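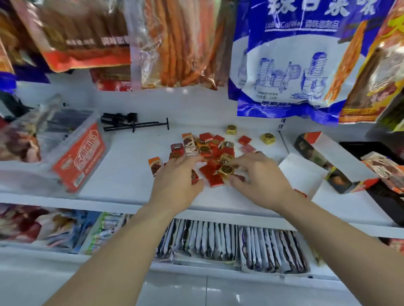
요즘 저는 번역 소설에 나오는 과자 이름에 푹 빠져 있습니다. 발단은 에리카 마리뉴(Érica Marinho)의 단편집이었어요. 주인공이 할머니 댁 서랍에서 '브리가데이루'를 훔쳐 먹는 장면이 있는데, 옮긴이가 이걸 그냥 '초콜릿 경단'이라고 해 놨더라고요. 처음엔 웃었는데 며칠을 곱씹다 보니 경단이라는 말이 너무 좋은 겁니다! 손바닥에 굴려서 만드는 느낌이 바로 오잖아요. 빨간색, 금색 포일에 하나씩 싸인 작은 네모 단것만 해도 그렇습니다. 이걸 소설에 쓴다면 '초콜릿'이라고 할지 '사탕'이라고 할지 '단것'이라고 할지, 그 한 단어에 따라 먹는 사람의 나이까지 달라지는 것 같아요. 저라면 '금종이 초콜릿'이라고 쓰겠습니다. 금박지도 아니고 꼭 금종이.

그래서 1월부터 책을 읽다가 먹을 것이 나오면 무조건 공책에 옮겨 적고 있어요. 지금까지 모은 게 112개! 과자만 모으려고 했는데 수프가 자꾸 끼어듭니다. 수프는 뒤쪽에 따로 적기로 했는데 벌써 뒤쪽이 앞쪽을 따라잡으려고 해서 큰일이에요.

모으다 보니 옮긴이마다 버릇이 보입니다. 소리 나는 대로 적고 각주를 다는 분, 우리말 과자 이름을 과감하게 가져오는 분, 그리고 슬쩍 '과자'라고만 하고 지나가는 분. 예전에는 각주파를 제일 좋아했어요. 각주에 '아몬드를 넣어 두 번 구운 것'이라고 적혀 있으면 본문은 잠시 잊고 그 한 줄만 세 번씩 읽었거든요. 그런데 아분디오 사발라의 『바라하스의 겨울』을 읽고 나서 마음이 좀 흔들렸습니다. 형제가 밤기차에서 뭔가를 나눠 먹는데 번역본에는 끝까지 '단것'이라고만 나와요. 뭔지 모르니까 오히려 제가 아는 단것이 전부 떠오르더라고요. 저는 읽는 내내 그게 캐러멜이라고 믿었고, 같이 읽은 친구는 박하사탕이라고 우겼습니다. 둘이 그 얘기로 저녁을 다 보냈어요.

포장지 얘기도 빼놓을 수 없어요. 소설 속 인물들은 왜 그렇게 포장지를 접을까요? 작게 접고, 펴고, 주머니에 넣고, 20년 뒤에 외투 안에서 발견하고. 뻔한 줄 알면서도 저는 매번 당합니다. '바스락'이라는 말도 한몫하는 것 같아요. 원문에 어떤 단어가 있었든 우리말로는 바스락 하나면 극장 뒷자리부터 교실까지 다 들리니까요 (이 말 만든 사람에게 절하고 싶어요).

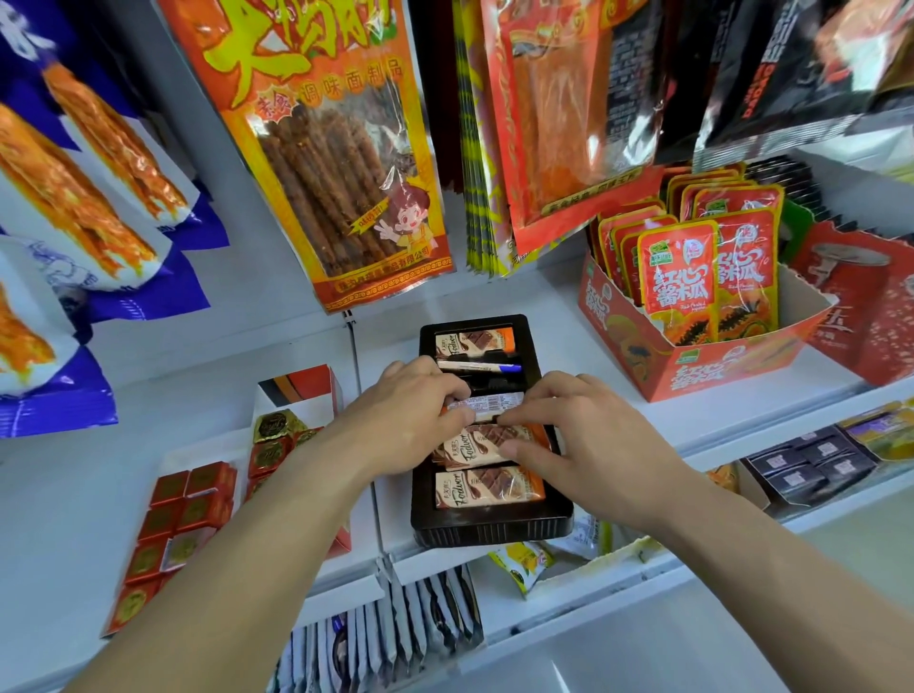
이달에 읽은 책 두 권

먼저 베레니세 말도나도의 『몬드콤의 제과점』. 제목만 보고 샀는데 정작 제과점은 절반이 지나서야 문을 엽니다. 앞 절반은 전부 땅 문제로 다투는 이야기예요. 그래도 괜찮습니다. 빵 냄새가 나기 시작하는 장에서 문장이 갑자기 길어지는데, 한 문장이 거의 한 쪽을 차지해요. 숨이 차서 소리 내어 읽다가 물을 마셨습니다. 공책에 적은 것은 '설탕 옷 입은 밤', '어제 구운 생강빵', 그리고 '모서리만 탄 것'. 마지막 것은 이름도 없는데 제일 먹고 싶어요.

다음은 키란 슈클라의 산문집 『브루엘에서 온 소포』. 멀리 사는 이모가 보내 주는 소포 이야기인데, 상자를 여는 대목마다 내용물 목록이 그대로 실려 있습니다. 저는 목록이 나오는 책이면 일단 점수를 후하게 주는 사람이라 공정한 평은 못 하겠어요. 양말 사이에 끼워 보낸 참깨 과자가 다 부서져서, 온 가족이 양말을 털어 먹는 장면이 최고입니다. 번역도 좋아요. '부스러기'와 '가루'를 꼬박꼬박 구별해서 쓰셨더라고요!

다음 달에는 수프 쪽을 정리해 볼까 합니다. 혹시 먹는 장면이 좋았던 번역 소설이 있으면 댓글로 알려 주세요. 과자면 더 좋고, 제목이 기억 안 나면 뭘 먹었는지만 적어 주셔도 됩니다.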